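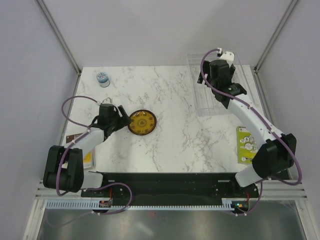
# About Tullix

Tullix is a shared workshop for people who build robots and small automation on their own time. We have 14 members, two long benches, a drill press, a band saw, three printers that mostly work, and a back room for projects that need to stay set up between visits. We are open evenings until 10 p.m., later if a member with a key is staying.

## How it started

Usman Ghauri and Iqra Dhanial started the workshop in January, in one unit of the old Kettani building. Before that they had been building in Usman's garage, and the car had been living on the street. The first month went into wiring and shelving. The floor area is 372 square feet, and the rent is split evenly among the members.

The name comes from a motor controller board Iqra designed in college. The board was never finished. A few of the bare PCBs are still in the drawer under the soldering station, and members can have one if they want to practice on it.

## What we build

Most of what goes on is ordinary. Members fix each other's printers, cut extrusion, crimp connectors and argue over cable length. Past projects include a seed sorter, a curtain opener, and a plotter that Iqra still uses for labels.

The main group project is Ploltico, a two-arm tabletop build for kitchen jobs. It has two arms mounted at the front of a marble-patterned table, with gray walls on three sides and an aluminum frame. The current task is handling plates: pick one up, pass it between grippers, set it in a rack. Plates are a good test for us. They are thin at the rim, they are slick, and the printed ones give the vision code more trouble than the plain ones. 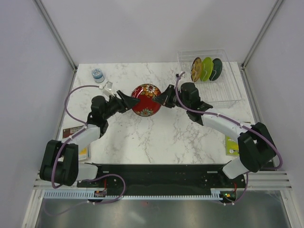
Two-arm holds took the most work. If one gripper closes early, the plate turns before the other has it, so both sides now wait on a shared signal. Usman wrote that part. Iqra handles the mounts and the wiring, including the purple cable, which she bought as one spool and has used on everything. The loops are left long at the wrists so the joints can turn all the way without pulling on a plug.

We keep a log for Ploltico in a spreadsheet. Each attempt gets a line, with the plate used and a note if something slipped. The log is at 2202 lines. Members can read it and add to it, but please don't sort it.

A second project, Plasterora, is a wall-sanding rig on a rolling base. It is on hold until we find a quieter vacuum.

## Joining

Membership is month to month. You don't need experience with robots, but you should be comfortable with hand tools or willing to learn them. New members do a safety walkthrough with Usman or Iqra before using the saw or powering up anything with a motor in it.

Bring your own safety glasses. Storage is one bin per person, labeled. Bigger projects go in the back room if there is space, so ask first.

To visit, come by after 6 p.m. and knock on the side door.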